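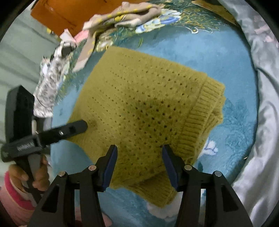
Skommont Knitwear Lending Room
Returns inspection, folding and shelving
Checked by: Eleni Yordanov
Date: 21 February 2022
Item: mustard sweater, eyelet front, tag 1224

1. Holes
Pass. There are a great many holes, and they are meant to be there. They run in diagonal rows, so look for one that has wandered off its diagonal. In January we had a similar piece sent to mending for "extensive moth damage". Please don't do that again.

2. Snags and pulled loops
Pass on the front. Take your rings off before you check this one. Tullio, that includes the big one.

3. Ribbing
Pass with comment. The hem band is thick and stacks up on itself when folded, so one side of the parcel sits higher than the other. Don't lean on it to even things up. Ribbing remembers.

4. Fold
Needs attention. A second ribbed piece is poking out from under the main panel, and the edge above it has started to curl. One corner is nice and smooth and another comes to a point like a paper plane. Our fold sheet asks for a rectangle. Refold before shelving.

5. Surface under the garment
Pass. Blue flowered cover, rounded top. It's a cheerful thing and I won't hear a word against it, but a flat item on a curved surface will slide if you look away. Large knits go on the Plirnon table from now on.

6. Sharp edges within reach of the knit
Check every time. Scissors, pins, zippers and anything with a screw head all count. Openwork will catch on whatever you put near it. Lift the garment clear. Never drag it.

7. Stack height
Fail, for the shelf and not the sweater. The limit is 7 heavy knits. Shelf 33 was well past that and had developed a lean. Moved 3 to the Kokkonen cabinet, where the door now shuts if you're firm with it.

8. Moth traps
Pirkex trap replaced. The old one had caught one moth and a good deal of mohair.

9. Step stool
Still wobbles. Still labelled "fixed". Out of service until the label is true.

Reply from T. Bellini:
Item 2 noted, ring is in my pocket. Item 4, I'd call that fold relaxed. Will redo it. Item 9, I wrote the label before I fixed the stool, to save time later.

Recheck: items 4 and 9 only.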